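Estrella House, Unit 242: Kitchen Safety Check
Date: 9th March

1. Counter surfaces. Pass. No chips at sink edge.

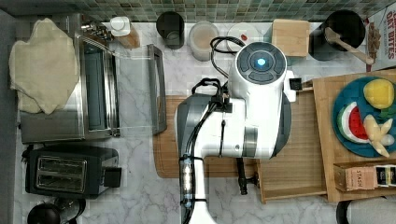
Sealant was last renewed in September. The joint behind the sink is sound. Wooden cutting board to be oiled and kept off the marble-look top when not in use.

2. Outlets. Test button trips correctly. Cover plate 3 has a loose screw; tighten.

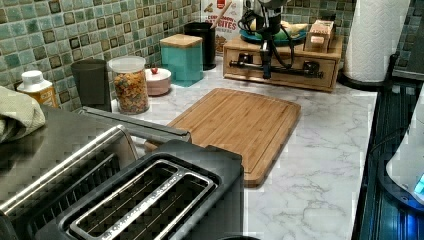 3. Heat and clearance
Keep cloths off appliances before switching on. Extinguisher tag is current.

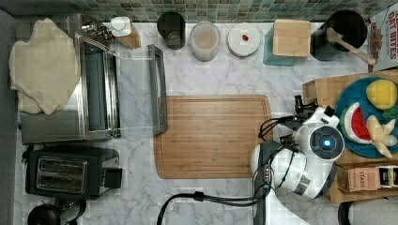 Item 3: toaster oven, door open, towel on top.

Recheck in 20 days.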